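**Histon Clothing Room Resumes Folding Sessions**

Friday, May 23, 2025

The Histon Clothing Room has resumed its folding sessions at the Imberg building. Donated garments are laid out on a surface covered in pale green cloth, then smoothed and folded by hand or with a gripper.
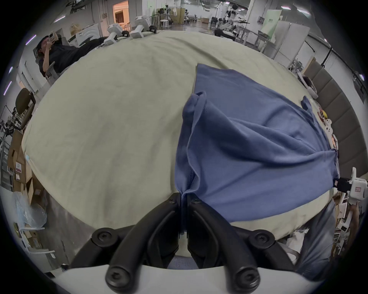 A blue T-shirt on the green cloth, with a fold of the fabric held up.

Each session runs for 80 minutes and is limited to 10 participants. Registration is handled at the front desk.

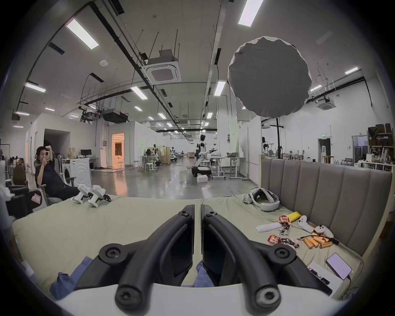 **Do participants need to bring their own clothes?**
Garments are supplied, but participants may bring up to two items from home.

Shirts are folded sleeves first, then in half lengthwise, and finished in thirds. Dark items are stacked separately. 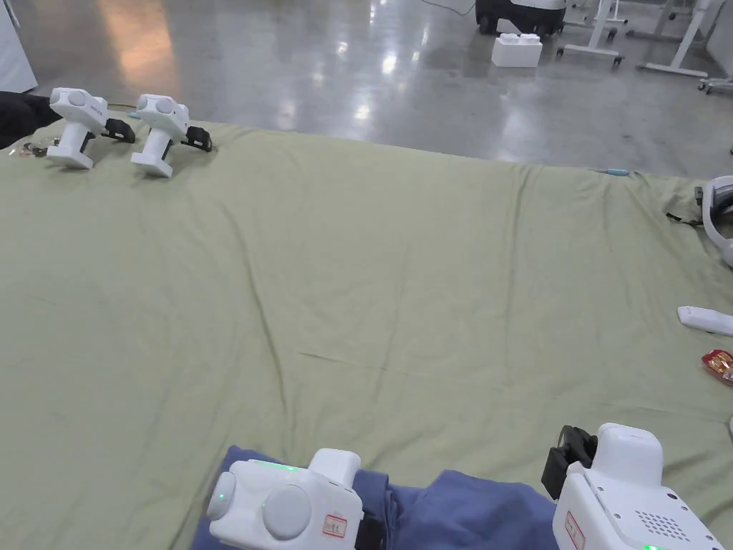 Navy fabric on the near part of the green cloth.

"A shirt should be flat before the first fold is made," said Oratile Pillay, who coordinates the sessions. Finished stacks are sent to the Nel Street store, where shelves are restocked every Monday. 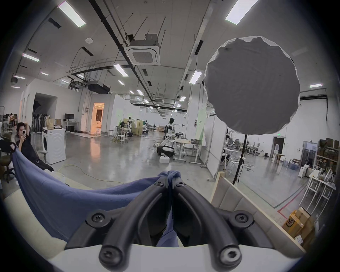 Sheets and larger pieces will be added to the program in October. Registration for those sessions will be limited to 26 places in total.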